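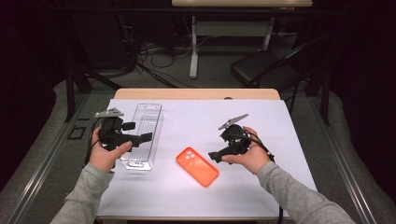 An orange phone case on the work table. (Photo: Seren Price)

Marijke Postma has managed the reuse room in Brusta for five years. People bring lamps, chairs and small electronics, and others take them home for free. "In October we gave away 285 things," she says. "Before, all of it went by truck to Sivuritz."

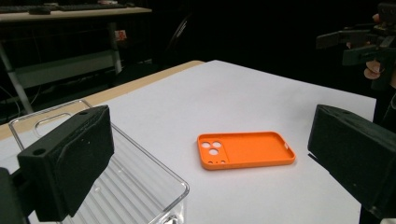 The case has three round openings for the camera.

The town pays for each load, so she wants longer hours. "Now we open 20 hours in a month. It is too little for people who work." She will ask again in spring.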